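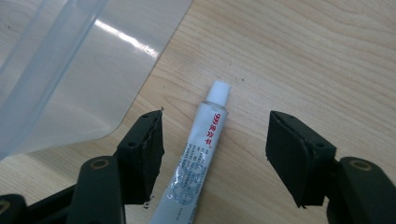
Glue tube between the open fingers, before the grasp.

Bulitgate: tabletop picking with a hand-held gripper

Bulitgate is a set of short grasping recordings made at the Ukwood shared workshop, on the same benches where we build everything else. The current release has 3,619 clips, and I'm still thrilled every time the number goes up!

What's in it
Small workshop things on a wooden table: glue tubes, screws, tape, offcuts. Squeeze tubes are my favorites — shiny foil, creases everywhere, a different shape after every use. Clear plastic is left on the table in plenty of clips, and glare is left in too.

The gripper
Two fingers on a black plastic linkage with flat rubber pads. Pads wear at different rates, so expect the left and right to look different. Print files are in the folder named nandier. Assembly takes about 20 minutes once the parts are cleaned up.

Layout
clips/ video, one folder per session
width/ finger opening for each clip
notes.txt object names and pad changes

Known problems
Five sessions from July have no width data (loose cable, my fault). Label text on objects is often too small to read, so please don't use this for OCR.

Next up is MacRitchie, the bench arm that will replay these grasps. Fixes and new objects are very welcome — send them to Suleiman Oyewole through the workshop page.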